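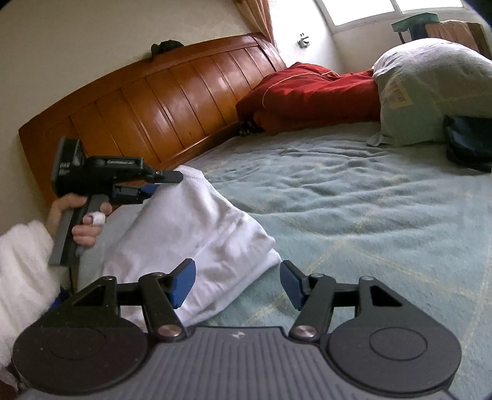
Photo: Silvia Štefanec

Search the guide
Search Advanced search

Print this page | E-mail to a friend

Section 4: Setting up a teen book club on Bendmont

Welcome back! If you have worked through Section 3, you already have a reader account and you know how to borrow and return a novel. Now we get to the part most of our club leaders were waiting for, where you set up a group, choose the first book and get everyone reading the same thing at the same time (or at least in the same month). Set aside a quiet half hour and have your list of members handy. You can stop after any step and Bendmont will keep your place.

Before you begin

You will need a leader account, the e-mail address of a parent or guardian for each member under the club age set by your library, and the title of at least one book you would like to start with. You don't need to have read the whole book first, although I would gently suggest it. A jacket blurb tells you there is a missing brother and a lighthouse, and it leaves out the chapter that will have three of your members in tears.

Creating the club

1. Sign in and open My Shelves. Choose New Club from the menu on the left. If you see only New Shelf, your account is still a reader account, and you will need to ask your branch to change it.

2. Type a name for the club. You have 70 characters, and spaces count, so the very grand names some groups come up with may need a trim. The name shows on every message the club sends, so pick one your members won't mind having on their phones.

3. Choose a reading level. The choices are Middle Grade, Young Teen and Older Teen. You can change this later, but the suggestions page will start over when you do, and any titles you had set aside there will be cleared.

4. Add your members. You can type the addresses one at a time or paste in a whole list with a comma between each. A club can hold up to 28 readers. If you have more than that, make two clubs and link them under Sister Clubs, so that they share one discussion board.

5. Press Save, then wait for the green check mark before you leave the page.

Note: Invitations go to the parent or guardian first. A member's name stays gray on your list until the invitation has been accepted. Please be patient with the gray names – people read their mail at all sorts of times, and a second invitation cancels the first one.

Choosing the first book

6. Open Find a Book and turn on the filter marked Club Copies. Club copies can be borrowed by everyone in the group at once, so you won't have one reader on the last chapter and another still in the waiting line.

7. Look over the Reader Notes at the foot of each listing. They are written by library staff and mention things like a death in the family, a frightening hospital chapter or a romance that takes up more room than the jacket lets on. The notes do give away parts of the plot, so keep them folded closed if you like to be surprised.

8. Press Try a Chapter to send the opening pages to your members.
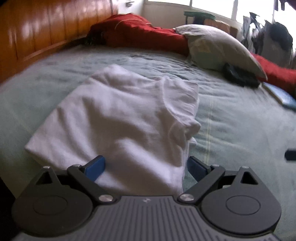 Give them a few days with those pages before you hold a vote. My own habit is to send two openings side by side, one strange and one more down-to-earth, and let the group argue it out on the board. The Prernthorpe branch did this with a ghost story and a novel about a swimming team, and the swimming team won by one vote, and then they read the ghost story afterward anyway!

9. When the votes are in, press Make This Our Book. The cover will move to the top of the club page and each member will find the book waiting on their own shelf.

Caution: Once you press Make This Our Book, the loan period starts for every member, including those who haven't opened the app. If your group is about to go on summer break in June, hold off until you are all back.

Setting the reading pace

10. Open Pace and drag the markers along the bar to divide the book into parts. Bendmont puts a marker every 100 pages to begin with. For most groups that is a lot to get through between meetings, and you may want to move them closer together. Try to set a marker at the end of a chapter.

11. Turn on Spoiler Curtain. With the curtain on, a comment about a later part of the book is hidden from any reader who hasn't reached it yet. The curtain goes by the page the reader last opened, so someone who likes to peek at the ending will find everything uncovered. Pressing Reset My Page puts it right again.

Note: Readers using the older Gadent tablets will see the curtain as a plain gray box. To read a hidden comment they need to press the box and hold it, where on other devices a quick tap will do.

If something goes wrong

If you see message 531 after pressing Save, two of your members have been entered with the same e-mail address. It happens a great deal with brothers and sisters. Open the member list, give one of them a nickname in the second box, and save again.

If the book cover is missing, the title has probably come over from the Hrnčiar collection, where a number of the older paperbacks were added without covers. The text itself is complete, and you can carry on reading.

For help with discussion questions and author visits, go on to Section 5.

Filed under: Club Leaders, Teen Fiction, Getting Started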